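Budgeting for a bin-picking cell

A bin-picking cell is a small robot workstation in which an arm reaches into a container and takes out parts or household objects one at a time. Budgeting for such a cell means planning for the whole station, from the table and the container to the cables and the hours of setup, and it is a job that tends to grow a little every time somebody sits down with the list.

Scope of the budget

The arm is usually the largest single line, and buyers quite naturally look at it first. The price a supplier quotes for an arm may or may not include the controller, the hand-held control unit, the mounting plate and delivery, so it is well worth asking for each of these by name (and in writing, if at all possible). The gripper is nearly always bought separately, along with whatever fitting joins it to the wrist.

The Trelow planning sheet, a form passed around among small workshops and teaching labs, splits the money into arm, gripper, sensing, work surface, wiring, spares and labor. Its best-loved feature is the labor line, which starts at 40 hours for a first cell and 14 for a second cell of the same design. Juteck, a reseller of used arms, hands out a shorter version with its quotes.

Small purchases

Clamps, tape, cable ties, sheet material and test objects look too minor to plan for, and yet they are bought again and again over the life of a cell. The Filip workshop kept every receipt from its first year and found 356 separate purchases, most of them for very small sums. Many planners now set aside a fixed amount of 200 dollars a month for such things and leave it at that. 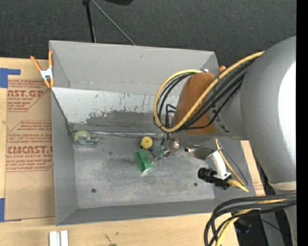

Cables deserve a generous line of their own. They bend with every move the arm makes, and a spare set on the shelf costs far less than a week spent waiting for one to arrive.

Timing

Lead times differ from one part to the next, and the gripper is often the last to come. Flulono, which builds cells for schools, orders in June for a fall start and has the table and container ready well before the arm is delivered.

See also: Robot gripper; Machine tending; Total cost of ownership

Last edited 2025-11-16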